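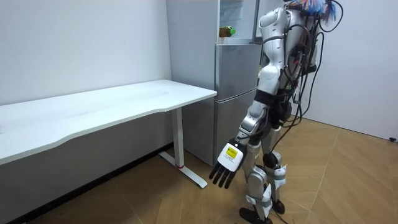 Velholm Home Repair Club
March 2023

I moved the fridge in my back room last month and spent the next two weekends getting it to stop humming. These are my notes on leveling, mostly so I can find them again.

A refrigerator wants to sit level from side to side and tip back very slightly from front to rear. The backward tip lets the doors close under their own weight. Most units have two adjustable feet at the front and fixed rollers at the back, so all of the adjustment happens at the front. Turning a foot to lengthen it raises that corner. Check which direction does this on your unit before you put a wrench on it.

My floor drops toward the outside wall. I had been putting the level on top of the cabinet, where the panel is slightly bowed, and getting a different reading every time. Dong-hyun Kong suggested the bottom edge of the fresh food compartment instead. With the door open and the level on that edge, the readings repeated. The left foot needed 4 half turns and the right foot needed none.

That fixed the door but only part of the noise. The rest came from the drain pan, which was touching the compressor bracket. I pushed it back into its clips and the buzz dropped out completely. The low hum that remains is the compressor, and I can live with it.

Clearance was the other item. I had 40 mm behind the cabinet and opened it up to 75 mm. The side panels feel cooler to the hand, though I did not log temperatures and would not claim more than that.

Orathai Sukprasert asked about rubber pads under the feet. I tried a set from Bedton. They compressed unevenly overnight and the level was off again by morning, so I took them out. A hard plastic cup would probably hold better. I plan to try one in June, when the room gets repainted and everything has to come out anyway.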